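**Hiltau sets equipment budget for textile handling**

16 April 2023

The Hiltau workshop has finished the first part of its equipment plan for the coming year. The plan covers hand-held grippers, spare finger pads and one robot arm, which will be ordered only after the tests with the hand-held tools are complete.

The supplier Huvon has offered the grippers at 969 dollars each. A second offer, from Fadness, was lower in price but did not include spare parts. The workshop has decided for Huvon, and the order will be sent in May.

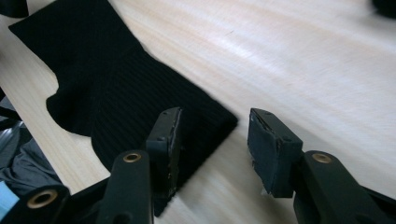 *A black ribbed sock on the table between tests of sorting and folding. The covering on the right gripper pad is torn at its lower edge.*

Pads are the item which was most difficult to plan. In last year's budget they were counted together with screws and tape, and the money was used up early. Now they have their own line of 2223 dollars, enough for 37 pairs at the present price. The workshop also asks the operators to write down the date of each pad change, so that next year's number can be based on real use.

Small garments will stay the main work until the summer. Over 500 pieces are waiting in storage, mostly socks and gloves, and towels will come later.

The robot arm remains the largest cost. Pattinasarany, who share the building, have proposed to buy it jointly and to divide the hours by week. Hiltau will give its answer when the delivery time for the arm is confirmed.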